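Trade and Workshop Features
Budgeting for a two-arm kitting bench

Stadell builds control units for ventilation plant, and every unit leaves the stores as a kit: a circuit board, a harness and the small wired parts that go with them. Zofia Kołodziej, who runs production planning there, spent the winter costing a bench that would do the picking with two arms. Her file covers the purchase, the running costs and the items that were missing from the first quotation.

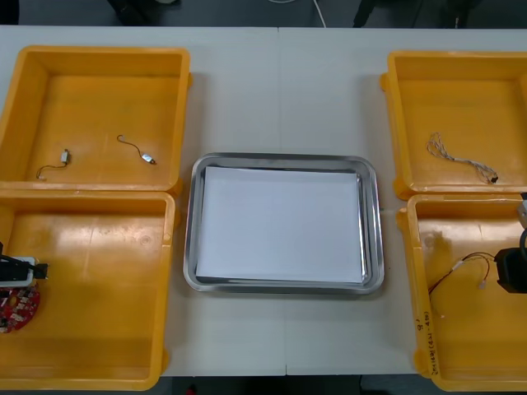
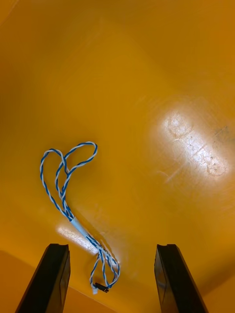 Yellow bins and thin wire: the working conditions the budget has to allow for. 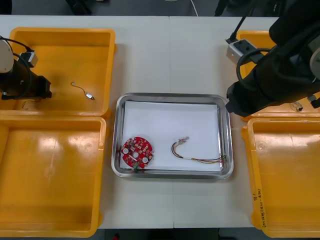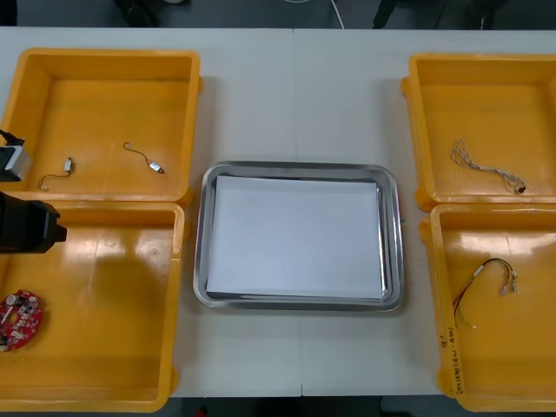 What goes on the first sheet

Kołodziej's first sheet lists only what is bolted down or plugged in. That means arms, grippers, controllers, cameras, table and power supply. The arms take the largest share, and suppliers quote them promptly. Grippers are slower. Jesetti, the integrator, priced a standard parallel gripper and left the fingers as an open line, to be fixed after trials with Stadell's own parts.

She advises buyers to refuse an open line unless it has a ceiling. Fingers that close well on a rigid board may be a poor fit for a bundle of fine wires, and each redesign costs machining time. Stadell's order allows for 2 redesigns at a fixed price, with any further work charged by the day.

Bins, trays and light

Containers were left out of the quotation altogether. Stadell assumed it would use the bins it already had, which is possible, but glossy plastic reflects overhead lighting and a camera looking down will pick up the glare. The choice is between new matt bins, diffused lighting and more time spent on the vision software. Kołodziej priced all of them and put diffusers in the first year's budget, with replacement bins held over to the second.

The central tray was a smaller matter. Stainless steel with rounded corners is easy to buy and easy to clean. The rim is reflective, and a paper liner gives a plain surface to place parts on. The liner is a consumable, so it sits under running costs with gripper pads and labels.

Bin marking deserves its own line. Handwritten marker will do for a trial. For production, Stadell wants printed codes tied to the stock system, and the software link cost more than the labels and printer together.

Parts that do not keep their shape

The parts list in the file has 164 entries. Kołodziej sorted them by how they behave when picked up. Boards, housings and brackets went into one group. Harnesses, leads and anything with a free end went into another, and 19 of these were marked for early trials because they are used in most kits.

The second group drives the commissioning estimate. A cable may lie in loops or cross over itself, and it seldom lies the same way twice. Jesetti quoted commissioning per part for rigid items and per week for flexible ones. Buyers comparing offers should ask for this split, as a single commissioning figure hides where the risk sits.

A competing offer from Chu was lower in total but assumed that harnesses would arrive singly, in formed packs. Once the packs were added at Stadell's volumes, the saving had gone by the third year.

Floor space and services

The two arms need clear reach on both sides of the table, and the guarding needs more again. Stadell set aside a bay at its Skimholm site and found that the floor plan had left out the controller cabinets and the door swing of the guard. Power and network drops were moved once as a result. The electrical work is in the budget as building cost, which has a separate approval route and a longer lead time. Kołodziej recommends starting that paperwork before the purchase order.

Cable routing on the arms should also be specified. Loops of loose cable can catch, and replacing one stops the bench. She keeps 2 spare gripper cables in the opening stock.

Timing

The order is planned for July, with acceptance tests on the early-trial parts first. The final payment is held until those parts pass. The remaining flexible items are to be added in batches, each with its own price and test sheet, and any that fail will stay with the manual kitting team.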